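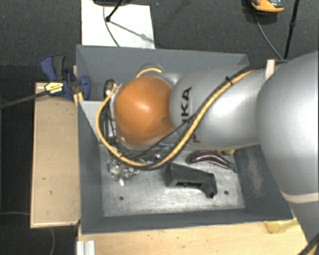

[alham-users] Re: Hand guiding or remote control for picking out of a deep bin?

From: Junpei Oda
To: alham-users
Cc: Selma Gashi

On 21 November 2022, Shahnaz Roy wrote:

> Hi all,
>
> We are setting up a cell at Garton to collect demonstrations for
> picking mixed objects out of a deep bin. So far we have only done
> flat tabletop work, and all of it by hand guiding: arm in compliant
> mode, one person holding the wrist and walking it through the pick.

Same starting point as ours. We did hand guiding on the table for most of a year and had no complaints. The bin is where it got awkward. Ours is dark gray with tall, slanted walls, and once the wrist is down inside there is no good place left to put your hands. You end up leaning over the bin with one forearm against the wall, and the arm feels every bit of that.

> 1. Has anyone compared hand guiding with remote control for this
> kind of bin? I would like to know before we buy anything.

We have used both on the same bin. The set we train on now has 1103 demonstrations, and all of them were done by remote control with the Wurlow bridge and an Ikeda hand controller. The earlier hand-guided ones are still on disk but we stopped mixing them in.

The hand-guided picks were smoother in free space. Near the floor of the bin they were worse. People push down harder than they think, and when they let go of the wrist to press the gripper button the tool shifts a little. You can see that shift in the joint data right before the close command, and the policy learned it. It would stop over the object, drop sideways a bit, then close.

Remote control has its own trouble, mainly depth. The operator has no feel for contact unless you send something back to the hand. We turn on the controller's vibration when the estimated force at the tool passes a limit. It is crude but people pick it up quickly. New operators get 10 practice picks that are thrown away, then we start recording.

> 2. Where does your operator stand? Sipho thinks they should be next
> to the bin with a direct view. I was planning to put them at a desk
> with only the camera views, so that they see what the policy sees.

I agree with Sipho for the first sessions and with you after that. From a fixed view the arm hides much of the middle of the bin once it reaches in. An operator standing next to it just moves their head and looks around the arm. The policy can't do that, so you collect picks that depended on something that isn't in the data. We had a run like that, where the operator went straight to small things lying behind a bigger one. It looked great in the recordings and trained very badly.

What we do now is let people learn the controller while standing at the bin and then move them to the screens for anything that gets saved. Expect them to be slower. That slowness includes some looking around with the arm before the pick, and we want it in the data.

> 3. What about cables? We route ours through a sleeve and I am
> worried about it catching on the bin wall.

We run ours along the outside of the arm, the thick yellow one and a black one held together with cable ties, with a loop left around the last joint. The loop has to be long enough for the full wrist turn and short enough that it doesn't hang below the gripper. To set it, put the wrist at both ends of its range with the tool down in each corner of the bin, and only then pull the ties tight. Trim the tails if you can. Loose tails have hooked the thinner cable on us before.

With hand guiding this matters more. People grab the cable along with the link, and then you are pulling on a connector each time. If you stay with hand guiding, put a handle on the wrist.

In Wurlow you can also limit the last joint in the teleop config. The default lets it go all the way around. We cut it down so that the operator hits a soft stop before the loop gets tight:

 teleop.wrist.soft_stop = true
 teleop.wrist.resume = hold

The second line makes the arm hold position at the stop until the operator moves back. Without it the arm jumps when the controller comes back into range.

> 4. Which objects did you start with? We have a box of plastic
> vegetables and some hardware store things.

Similar. An eggplant is a good one to have. It is smooth and curved and rolls if you touch it off center, so it shows quickly whether the operator is coming straight down. The hard case for us is an eggplant lying near a wall with the stem end pointed into the corner. Most people go for the rounded end at first and push it farther in.

Have something black and angular in the bin with it. Ours is shaped like a handheld tool housing, with a slot in one side and a bent end. Against dark walls it is hard to make out on the screen, although our floor is bare scratched metal, which helps with the outline and hurts with the reflections. We turned off the lamp directly over the bin and that took care of the worst of them.

Don't place objects by hand in neat positions. Tip them in from a tray and leave them how they land.

> 5. Anything you would do differently if you started over?

Clamp the bin. We use a bar clamp on the left edge. Before that the bin moved a little each time the gripper touched a wall, and after a long session it no longer matched the calibration. We lost 9 sessions that way before Yuzuki checked the bin position against the first day's images.

Log the failed picks too, with a flag. We deleted ours in the first month and then wanted them when we started training the recovery behavior. The Wurlow recorder asks keep or discard at the end of each pick, and "discard" really deletes the file. Bind that button to a tag.

Keep sessions short. After 4 people had taken turns we compared the early and late picks from each of them, and the late ones had more wall contacts for every operator. We now switch at the half hour.

> Happy to share our calibration script in return.
>
> Shahnaz

Yes please, send it. Ours depends on an old version of the bridge and I would like to get rid of it. Selma has the changes to the recorder and can post the patch here. She is away until February, so if you need it before then write to me and I will dig it out of her branch.

One question back. Do you record the controller pose as well as the arm pose? We only kept the arm pose and I think it was a mistake, as we can't tell lag from hesitation when we look at the old files.

Junpei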